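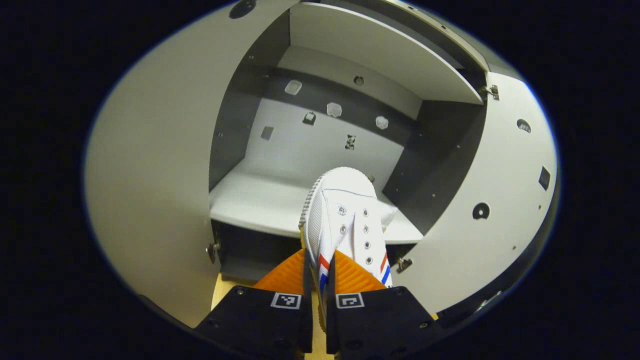
Reading time: 2 minutes

Canvas shoes and closed cabinets: frequently asked questions

Last updated 2 October 2018

Can white canvas shoes be kept in a closed cabinet?
Yes, provided they are dry throughout. Canvas dries faster than the insole and the padding at the heel. Test the insole with a folded paper tissue pressed down for a few seconds. If the tissue picks up any damp, leave the shoes out overnight with the cabinet door open.

Why do white shoes turn yellow in storage?
The usual causes are detergent left in the cloth and sunlight on cloth that is still wet. Rinse until the water runs clear, then dry in the shade. Rubber toe bumpers and soles also yellow with age, and washing will not reverse this.

Should the laces be removed?
Remove them for washing. For storage it makes no difference to the shoe. With metal eyelets, dry each one front and back with a cloth, as water held behind the rim can leave a brown ring on white canvas.

Will coloured stripes run?
They can on the first few washes. Use cold water, do not soak, and blot the striped area with a white towel before the shoe is set down to dry.

Toe up or flat?
Flat on the sole is the default. Toe up is acceptable in a narrow compartment if the heel rests on a firm base. Do not stack shoes on top of each other; the upper creases across the toes and the crease collects dirt.

How much weight will a shelf take?
The Soltby shelf is rated at 7 kg, evenly spread. An ordinary pair of canvas shoes weighs over 700 g. Boots should go on the cabinet floor.

What clearance does the door need?
Allow 400 mm in front of the Wina cabinet for the door to open fully. Less than this and the door stops part way - the shoes can still be reached, but the hinge is under load each time.

How is the inside cleaned?
Wipe with a damp cloth and a little washing-up liquid, then dry. Do not use scouring powder or bleach. Grit in the corners is best lifted with a soft brush before wiping.

Do you supply liners?
Randero liners are sold in packs of 12 and can be trimmed with scissors. The Prydderch liner was withdrawn in March and is no longer stocked. Existing ones can be used until worn.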